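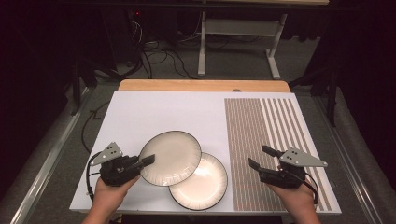 Daranee Phuthong wanted it written down that the new job is tiring too. The old one hurt her shoulders by noon, she said, and this one gets her in the forearms and behind the eyes, and if the report only mentioned the shoulders it would be half a report.

So it is written down. The rest of these notes follow the route of the visit, which took place in March at the Ó Néill tableware rental depot in Ramamstead. I have added a few points from a follow-up phone call with Kourosh Mousavi, the depot's operations lead. Posted 27 April 2020.

The site and the work

Ó Néill rents plates, glasses, flatware and serving dishes to hotels and event caterers. The Ramamstead depot handles plates and bowls only. Glass goes through a different building, which we did not enter. Crates come in by truck on the north side, move through scrape, wash, inspection and stacking, and leave by the south dock. On the day before our visit the depot took in 585 crates. Mousavi described this as a medium day.

Washing has been mechanized for a long time and did not interest anyone in our party very much. The tunnel washer is a standard conveyor type. What has changed is the section after it, where clean plates come off the belt, get checked for chips and residue, get separated by pattern and go into stacks. Until last year that was nine people per shift standing on both sides of a table. It is now five people and two robot arms on one side, and the other four people are spread over jobs that did not exist before.

The arms run on software from a supplier called Vuver. The gripper at the end of each arm has two fingers and is meant to pick up a plate by the rim. Vuver does not program the picks as fixed motions. The controller is trained on recordings of people doing the task with hand-held grippers, so the depot has to produce recordings, and that is where Phuthong now spends three days out of five.

The recording room

The recording room is a former storage area with carpet on the floor and a low ceiling. Visitors stand along the back wall and are asked to keep bags off the floor on account of the cables.

The operator holds one gripper in each hand. Each has two black fingers and a gray triangular plate on top with three small black dots on it. The operator works the fingers by hand, so the person feels some of the load, though much less than with bare fingers. Sheyla Pacheco, who runs the sessions, asked us to notice how little the operators talk while they work. A session is 55 minutes, then a break away from the room.

The plates are ordinary stock. Most of the sessions now deal with plates that are not lying flat and alone. A single plate on an open surface was learned early and is considered finished. The cases that still stop the line are overlaps, where one plate rests on part of another and its edge has to be found before the lower one can be moved. Dark rims on cream plates were mentioned as easier than plain white, because the rim gives an outline to look for. Pacheco was careful to say this was her impression from watching the error log and had not been tested separately.

I asked whether the operators are told which plate to take first. They are not. The instruction sheet says to clear the surface as you would at the table. Phuthong takes the upper plate with the left hand if it is nearer the left hand, and steadies the other one with the right. Another operator slides the top plate clear first and then picks it up. Both are kept. Bastien Roussel, the shift lead on inspection, objected to this during the walk. On his line there is a single approved way to handle a plate, and a new hire is corrected until the hands do it without thinking. He could not see why a machine should be shown two. Pacheco answered that two good ways gave fewer dead stops than one, up to a point, and that bad ways are deleted at review. They have clearly had this conversation before.

On the day of the visit the overlap set stood at 846 accepted recordings. Rejected ones are not included in that number. Reasons for rejection are written on a sheet by the door:

Finger contact on the face of the plate
Plate set down from too high
Operator looked away
Regrip more than twice
Gripper marker covered by sleeve

The last item has produced a rule about rolled cuffs, and a box of elastic sleeve bands that several people complained about.

The line

The line was running when we came out. It is loud enough for ear protection but not loud enough that you cannot hear a plate land badly. The arms are slower than a person at the single motion and do not stop for anything except a fault. Line output at the stacking end was given as 1,510 plates an hour with both arms and the full crew of five. I asked for the earlier figure with nine people and was told that it varied too much by crew to be useful. I note that it would still be useful.

Between the two arms and the belt there is a light curtain. When a plate is refused, the arm backs off, an amber lamp comes on, and the plate rides to the end where a person takes it. The person at the end is called the closer. It is the least liked position on the line. Plates arrive there for one of three reasons (chip, residue, or the arm could not get hold of it) and the display does not say which. The closer therefore inspects each one from zero, with more coming. Roussel rotates the position every half hour and would like the display fixed. Vuver has said it is on the list.

I stood beside the closer for one rotation. The plates the arm had given up on were mostly overlaps, as expected. A few looked perfectly ordinary to me and went straight into a stack.

What has changed for the people

Nobody was laid off for this, according to Mousavi, and the two operators I asked separately agreed. Four positions on each shift were moved: two to recording, one to review and one to arm tending. Pay for recording and review is one grade higher. Arm tending is at the old grade, which is a sore point. The tender clears faults, wipes the finger pads, swaps worn pads at shift change and resets the light curtain. Several people told me this was more responsibility than stacking ever was, and I did not hear a good counterargument. Mousavi said on the phone that the grade is being looked at.

Lifting is down. A full stack used to be carried from the table to the crate by hand, and now the stack is built in the crate on a lift platform that sinks as it fills. This part has no robotics in it at all. Two people named the platform as the best thing in the whole project. It could have been bought ten years ago.

Skill is the harder matter. Roussel's people could find a hairline chip by running a thumb around the rim. With the arms doing first handling, the thumb touches far fewer plates, and he thinks newer staff will not learn it. The camera station catches chips above a certain size. Below that size it depends on the closer, and therefore on the thumb. He has started a weekly practice tray of known bad plates mixed in with good ones, done on paid time. It is his own idea and has no budget line.

There is also the question of whose handling is being copied. The recordings carry an operator number and are stored by Vuver. Phuthong said she had signed a form and remembered little of it. The form, which Mousavi sent me afterward, allows use of the recordings for the depot's task and for "related handling tasks" without saying at which sites. A second Ó Néill depot at Feltholm is due to get the same arms, and it will start from the Ramamstead recordings. Operators receive nothing extra for that. Phuthong did not seem upset about it, though she asked whether Feltholm would be doing any of its own recording or simply getting hers. Mousavi's answer was that they will record bowls.

Practical notes for anyone arranging a visit

Closed shoes are required, and the dock office will lend steel toe caps in a limited range of sizes. Photography is allowed in the recording room and not on the line. Ask to go in the order recording room, line, review desk. We did the review desk last and in a hurry, and it deserved more time -- one person with two monitors decides what the arms are taught, and we gave her ten minutes.

Questions still open after the phone call:

Fault rate on overlaps before and after the current recording set. Promised, not received.
Pad life. The tender says two weeks, the supplier sheet says longer.
Whether the closer's display will show a refusal code, and when.
Retention period for recordings after an operator leaves the company.

The depot is not taking visitors at present. Mousavi asked that requests for later in the year go through the Ó Néill front office and not to him directly.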